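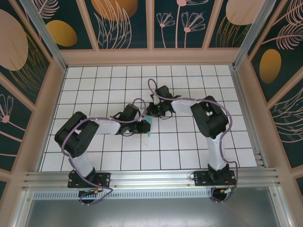 Posted by Ewan Buchanan in Home and Workshop Help, January

Can a pair of robot arms fold small cloths yet, or is it still quicker by hand?

I run a small upholstery and soft furnishings workshop in Roscombe. There are two of us. A fair part of the week goes on work that needs no skill at all: folding offcuts and polishing cloths, pairing up cushion ties, putting small pieces into bags. At home it is the same story with tea towels and flannels.

I have been looking at two-arm setups, the sort with both arms fixed along one edge of a bench and the grippers meeting in the middle over a small piece of material. The picture at the top is the kind of thing I mean. My budget is £3000, which would have to cover the arms, the bench and whatever computer it needs. I can wire a plug and follow instructions but I don't write code.

What I want to know is:

Can something at this price pick up a small soft piece, fold it once and put it down, over and over, without me standing next to it?

If not, is there any other chore in a workshop or a house that it could do now?

I am not after a floor cleaner. We have one of those and it does the job apart from getting stuck on loose threads.

Ewan

Reply from tackroom_jen

No. Save your money.

My brother in law got a kit with one arm and it spent most of its life under a sheet. Cloth is hard for them. Buy a folding board, they cost next to nothing.

Reply from M. Shearer

The answer above is a bit short but it isn't far wrong for folding. I maintain packing machines for a living and have spent a couple of winters on small arms as a hobby, so I will try to fill in the rest.

Soft material is difficult for a machine for a dull reason. A metal bracket is the same shape every time you put it down. A cloth is not. It lands with a corner tucked under, or rucked up, and the arm has to work out where the edge is before it can take hold of it. Squared gripper ends like the ones in your picture are fine for taking hold of something with a bit of thickness. With thin fabric lying flat they tend to push the edge along the bench or pick up two layers when you wanted one. A hard, smooth surface makes that worse in my experience. A thin foam mat under the work helps a good deal, as the fingers can press down slightly and get under the edge.

Two arms are better than one for this, and you are right to look at pairs. One arm can hold a corner while the other moves, and they can pass a piece across. The drawback is that they share the same space. Both grippers want to be in the middle of the bench, and if the timing is off they knock into each other. Keep the cables in mind too. They need enough slack at the elbow for the arm to reach fully, but a loop that hangs too low will catch on something sooner or later. I clip mine at the forearm and again near the base.

As for doing it without you there, I would say no at your price. The arms of this size that I have used were trained by a person guiding them through the job many times over, and the software then tried to copy it. Mine will fold a face flannel in half if I lay it out square first. By the time I have laid it out square I could have folded it. When it goes wrong it does not know it has gone wrong, and will carry on folding nothing.

You also said you don't write code. You can get further without it than you could a few years ago, but you will be typing commands and reading error messages on most evenings for the first month. If that sounds like a chore in itself, it is.

Where I think you could get some use out of it:

Moving rigid things from one tray to another. Buttons on cards, reels, zip packets, boxed tacks. If they always sit in the same place, a cheap arm can do this all afternoon.

Holding a piece still while you work on it. Dull, but handy.

Putting filled bags into a crate, provided they are much the same size.

In the house I would not bother. Things move about too much, and you would have to clear a table for it permanently. Dishwashers and tumble dryers work well because they are closed boxes and you bring the work to them. A bench with arms on it is the same idea with the sides open, so keep fingers and children out of it when it is switched on.

If you still want to try, don't spend the £3000 in one go. Buy a single arm first, bolt it to something heavy and give it the reels to do. An arm fixed to a metal rail can be shifted along later when you find it is in the wrong place, and there is then room to add the second.

Reply from Ewan Buchanan

Thanks both. The foam mat is a useful tip and I hadn't thought about the arms getting in each other's way. Reels from tray to tray would save us a bit of time before the craft fairs, so I may start with one arm and do that. Folding stays with us for now.

Does anyone know if the Tisau arms can be bought singly? The Ollura shop only lists them as a pair.

Reply from M. Shearer

Not sure on Tisau, I have never owned one. Email Ollura and ask. Check whether the power supply is included while you are at it, as mine came without.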